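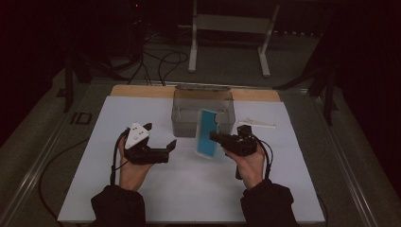 Slamet Raju has been cutting and fixing keys in Lastcombe for 41 years, and for most of that time he has not had a sign over the door. People find the shop by asking at the bakery. When I came by on a wet morning he was on the phone with a woman who had snapped her key in a garage lock, and he talked her through it for ten minutes without charging her anything.

"She'll come in when she needs a copy," he said after he hung up. "Or she won't."

He started at 16, sweeping up for a locksmith in Inasley. The man gave him a coffee can of old padlocks with no keys and told him to open them at home. It took him from spring until November to get through the can.

"I thought it was a test. Years later he told me he just wanted the can back."

I asked what has changed most. He said car keys, right away. When he opened the shop, a car key was a piece of brass and he could cut one while the customer stood there. Now most of them have a chip, and the programming takes longer than the cutting. He sends the harder ones to Emil Egger, who works out of a van and does nothing else.

"Emil bought the equipment, and every year he has to pay again to keep it up to date. I looked at the price and said no. I'm too old to earn that back."

House locks he still does himself. The old part of Lastcombe is full of mortise locks, and plenty of them have never been replaced. He likes those. The parts are big enough to see, he said, and if a spring breaks he can bend a new one. What he doesn't like is being called to a door where someone has already sprayed cooking oil into the lock. It works for a week, then it collects dust and turns to glue.

"Graphite, or a dry lube. A little. People use too much of everything."

He charges $3 for a plain house key and has not raised the price in a long time. A lockout is $40 in town and $100 after midnight. The night price is there so that people will try the back window first, he said, and a good number of them call again to say the window was open.

His nephew, Ridwan Yeoh, has worked with him for the last few years and will probably take over. Ridwan wants to put in a card reader and a web page. Raju has agreed to the card reader.

"He's better than me with the new cylinders. His hands are steady. With the old ones he gets impatient and pushes, and you can't push."

I asked Ridwan about this later, while his uncle was out getting lunch. He laughed and said it was true. He had broken a pick that morning.

Before I left, I asked Raju what kind of lock he has on his own front door. He had to think about it. It is the one that came with the house, a plain five-pin lock he could open in under a minute. His wife has asked him to change it — more than once — and he has a good one in a drawer at the shop, still in its box.

"I'm at work all day doing locks," he said. "I get home and I want to sit down."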